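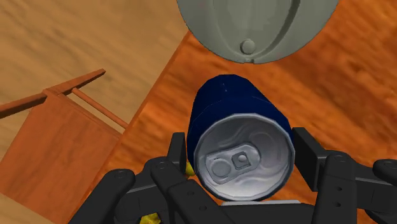

Wrist view, blue can between the finger pads (sim)

Ticket: can episodes getting thrown out of the training set
Opened by: Iraís Cuautle
Project: Busgate
Status: open, waiting on Hsiao

Hi all, me again with the cans! I've been teleoperating the pick task in sim all morning and the success checker keeps rejecting demos that look perfectly good to me. I recorded 100 episodes and only 67 got saved. The other ones went straight to the discard folder with "object not grasped", which is driving me a little nuts.

The attached view is the kind of grasp I mean. Pads on both sides of the can, silver lid facing the wrist camera, can tilted over the table. I'd want the policy to learn from that one.

Tried so far:

Restarted the Skitum recorder and cleared its cache. No change.

Replayed 25 of the rejects one by one (yes, I made coffee first). The can stays in the gripper to the last step in every one of them, so I don't think I'm dropping things and missing it.

Swapped the can for the plain box from the Cidberg asset pack. Everything saved, first try.

Turned the friction up on the pads. Still rejected, and the can started to jitter, so I put it back.

My guess is the contact check. The can body is kind of faceted, and maybe one pad loses contact for a step or 2 when it lands on an edge between facets. If the checker wants both pads touching on every single step, that would do it.

Hsiao folks, could you tell me where that threshold lives? I'd love to allow a short gap and rerun the checker on the discards so I don't have to record them all over again. Please don't empty that folder!

Update, 3:40 pm: found the contact log setting and switched it on. Will post the output from the next batch under this ticket.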